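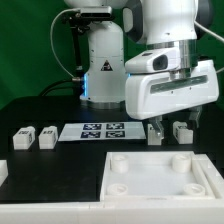 Bloques blancos dispuestos sobre el tablero negro, junto a la hoja de papel.

Foro de Ordenación y Almacenaje Liltier
Sección: Piezas pequeñas y superficies de trabajo
Tema: Criterio de colocación de bloques blancos en mesa compartida

Rangel_admin
Estimados miembros:
Se abre el presente tema a fin de recabar opiniones sobre la disposición de piezas pequeñas en la mesa de la sala Kumero. La norma interna vigente establece que los bloques deberán quedar alineados y con espacio suficiente entre ellos, pero no indica la distancia ni el lado de la mesa en que ha de comenzar la fila. Se ruega que las aportaciones se limiten a la colocación, la señalización y la recogida. Las consultas relativas a compras deberán dirigirse a la sección correspondiente.

almacen_norte
Agradezco la apertura del tema. En nuestro centro trabajamos con una separación fija de 16 centímetros entre piezas, marcada en el borde del tablero con cinta de papel. La medida procede de una revisión efectuada en agosto y desde entonces no hemos recibido incidencias. Propongo que se adopte el mismo valor con carácter general.

Tablero_Oeste
Con el debido respeto, no comparto la propuesta anterior. Una separación fija resulta adecuada para mesas largas, pero en las de menor fondo obliga a ocupar la zona de paso de las manos. Considero preferible fijar un mínimo y dejar el resto al criterio de la persona encargada de la mesa. Asimismo, solicito que se aclare si el contraste entre pieza y superficie forma parte de la norma. Una pieza blanca sobre fondo negro se localiza de inmediato; sobre una mesa clara, la misma pieza pasa inadvertida.

archivo_k
Respecto de la última cuestión: el anexo de la norma recomienda superficie oscura para piezas claras, sin carácter obligatorio. Adjunto una segunda fotografía de la misma mesa, en la que se aprecian la bandeja blanca y la hoja con los marcadores.

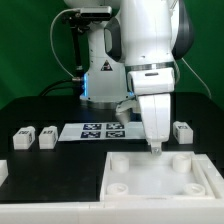 Mesa de la sala Kumero: bloques, hoja con cuatro marcadores y bandeja de plástico blanco.

Tablero_Oeste
Agradezco la fotografía. A mi juicio, confirma lo expuesto: hay dos bloques a la izquierda de la hoja y otro en el lado derecho de la mesa, y ninguno plantea dificultad alguna para ser localizado. No advierto la necesidad de imponer una medida única.

almacen_norte
Debo discrepar. La fotografía muestra que las piezas se ven bien, extremo que no estaba en discusión. Mi propuesta se refiere a la recogida. Cuando la posición inicial no está definida, la persona del turno siguiente carece de referencia para dejar la mesa en el mismo estado. En un almacén con 40 puestos, esa diferencia termina reflejándose en los partes.

cajones_y_baldas
Buenas tardes. Intervengo por primera vez en esta sección. Desearía consultar si la bandeja debe considerarse lugar de destino de los bloques o elemento independiente. En la entidad en la que presto servicio utilizamos bandejas Cloltley y existe la instrucción de no dejar piezas sobre el tablero una vez finalizada la sesión.

archivo_k
La norma la denomina "recipiente de recogida", sin otra precisión. En la sala Kumero se aplica la misma costumbre que usted describe: al cierre, los bloques pasan a la bandeja y esta se deposita en el estante inferior. La hoja de marcadores permanece en su sitio.

Tablero_Oeste
Sobre la hoja deseo formular una observación. El papel sin fijar se desplaza con facilidad y las esquinas se levantan con el uso. Recomiendo plastificado mate o, en su defecto, sustitución periódica. El plastificado brillante produce reflejos y dificulta la lectura de los marcadores.

cajones_y_baldas
En nuestro caso, el plastificado mate se curvó a las pocas semanas. Hemos vuelto al papel grueso, que reponemos en paquetes de 100 hojas. El gasto es reducido y la hoja asienta mejor sobre la mesa.

almacen_norte
Coincido con el papel grueso. En cuanto a la separación, y con el fin de aproximar posturas, estaría dispuesto a aceptar un mínimo inferior al propuesto, siempre que el punto de inicio de la fila quede señalado en el tablero.

Tablero_Oeste
Acepto la señalización del punto de inicio. Mantengo mi reserva respecto de cualquier cifra obligatoria para mesas de poco fondo.

Rangel_admin
Se toma nota de las intervenciones. Quedan recogidos como puntos de acuerdo la señalización del inicio de la fila y el uso de papel grueso para la hoja. La separación entre bloques continúa pendiente. Se solicita a los miembros que dispongan de mesas de fondo reducido que remitan sus medidas por este mismo tema; con unas 20 respuestas podrá redactarse una propuesta de texto.
Última modificación del mensaje: 27/2/18

cajones_y_baldas
Remitiré las medidas de nuestras mesas en cuanto disponga de autorización. Ruego se indique si el fondo debe tomarse con el reborde incluido.

Rangel_admin
Sin reborde, por favor.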